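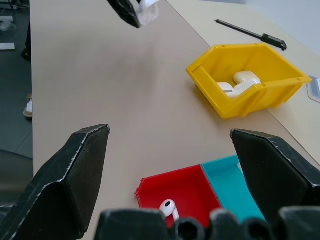 The fault report on our two-arm sorting cell ran to 20 pages and blamed the wrong part. It named the gripper. I think the fault was in the stop logic, and that we should quit writing reports that end at the piece of hardware nearest the damage.

The facts are short. During an earbud sorting run, the left arm lost its grip signal while carrying a charging case. The controller treated the lost signal as "hand empty" and sent the arm back for another pick. The second arm was already in that space. The fingers met at low speed and the case was crushed. The operator, Brittany Dhillon, was 2 meters away and was not hurt.

The grip sensor had done 3000 cycles and its connector had worked loose. Connectors do that. A cell that reads a missing signal as permission to move will fail again with a new connector, and the next time a hand may be in one of the bins.

Ilgın Güler at Marulanda argued for a hold on any lost signal. The objection was downtime: every hold costs 10 minutes of restart. I accept the figure. It is an argument for a faster restart procedure, and it should be handled as one.

The connector was replaced under the report. The default state was left as it was. I would have signed off on the reverse order, with the cell locked out until the logic was changed and tested.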